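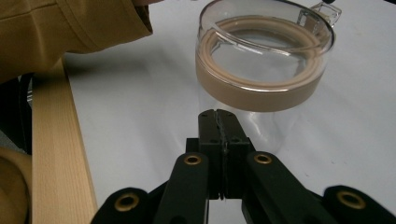 *A hand-held gripper at a clear glass container with a beige silicone band.*

## Clurholm adds transparent-object mode to its grasp planner

Clurholm has released version 2 of Flilton, its grasp planning package for parallel-jaw grippers. The main change is a planning mode for glass and clear plastic, which depth cameras tend to report as holes or as the surface behind them.

Earlier versions built a point cloud and rejected any grasp candidate with too few points between the jaws. On a drinking glass that usually meant every candidate. The new mode skips the point cloud in regions marked as transparent and estimates the rim and wall from color images taken at 2 wrist poses. Opaque parts such as bands, labels and lids are used as anchors when they are present, and the rest of the shape is extended from them.

"A silicone band gives you an edge you can trust," said Naledi Hlongwane, who leads perception work at the company. "Bare glass on a white table is still the hard case. The wall estimate drifts toward the bottom of the vessel, and we would sooner return no grasp than a bad one."

The estimator was trained on 400 recorded grasps made with hand-held grippers. A further 200 were kept back for testing and are included in the release, along with the scripts used to score them. Planning time is higher than in the standard mode, and the release notes advise against using the new one on conveyor lines.

Closing behavior has also changed. The controller now takes jaw width from the estimated wall diameter and lowers closing speed over the last few millimeters of travel. Force limits remain the user's responsibility and have no default value. Configuration files from version 1 will load, but the old `min_points` setting is ignored inside transparent regions and writes a warning to the log.

Thulani Botha, who maintains the driver layer, said stacked glasses and vessels holding liquid are not supported. A patch covering nested rims is planned for December.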